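Notes from the Primach open afternoon, typed up on the train so excuse the spelling. December, cold, parking terrible.

Went with Rafsan Mridha from our depot side. Reason for going: Quezada (our parent, for anyone new) wants each recycling site to look at arm sorting before the next budget round. Primach runs a small materials shop behind its main building and opens it up for visitors twice a year. Coffee good. Sign in, vest, long talk about vests.

First stop the office. Guangming Shao runs the floor there and did most of the talking. They take in bottles and cans from canteens and event halls. Used to be hand picking the whole way, 2 people per shift at the head of the belt, gloves, ear plugs, swap every hour. Now one arm does a first pass on the clean loads and 2 pickers have moved to checking and baling. No one let go, he said, and I asked twice. One of them did ask to go back to the belt, found checking dull. They let her split the week.

Software is from Vurnus. Gripper fingers get swapped by the shift lead, not a tech, takes a few minutes with a hex key. Rafsan liked that alot. Our last machine needed a call out for a loose belt.

Then across the yard to the demo area. Concrete floor, piles of clothes off to one side. Small crowd at the table, me stuck at the front.

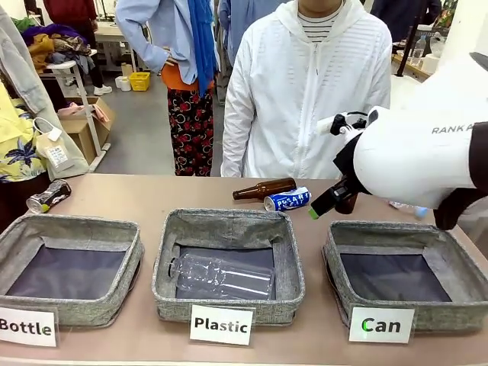 *Sorting table, demo area. Baskets for Bottle, Plastic and Can.*

Things I wrote down while standing there:

- Soft baskets, plain cards for labels. Shao says the real line has hard bins, and the categories can be changed per customer.
- Mixed stuff on the table on purpose, glass next to plastic next to a crushed can. Crushed is the hard part. A flat can and a flat carton look much the same to a lot of systems.
- One item at a time. Slow next to a good picker. Shao didn't argue. His line was that it is the same speed at 4 in the afternoon as at 8 in the morning.
- Dark glass is worth asking any supplier about. Reflections.

Somebody behind me asked who takes the blame when glass ends up in the plastic. Good question. Checker signs the bale sheet, same as before, so the person still carries it. Rafsan pushed on this. If the arm does the picking and the person does the signing, then the person needs time to look, and a stop button they can use without getting a talking to. Shao said that took them a while to sort out. First weeks the checkers were afraid to stop the line. Now stops are logged with no name on them.

Log for last month had 516 stops on it. Sounded high to me. He said most were a few seconds, bag or string in the wrong place, and he'd rather have that number than a low one.

Talked to one of the checkers by the coffee. Hands better, back better, eyes worse. Screen is mounted too high for her and she's put in a request to get it moved. Also misses the talking, you can't chat with somebody who's at the other end of the building. I'd put that in our plan if we do this, keep the 2 stations close enough to talk.

Didn't get to the Doltis baler, ran out of time. Rafsan saw it from the door, says it's the same one we have but newer.

To do:

- ask Vurnus for a trial on OUR material, wet and dirty, not clean canteen stuff
- get the picker crew over there before anyone signs anything, they will ask better questions then me
- bale sheet template from Shao, he promised to send it
- parking: use the back gate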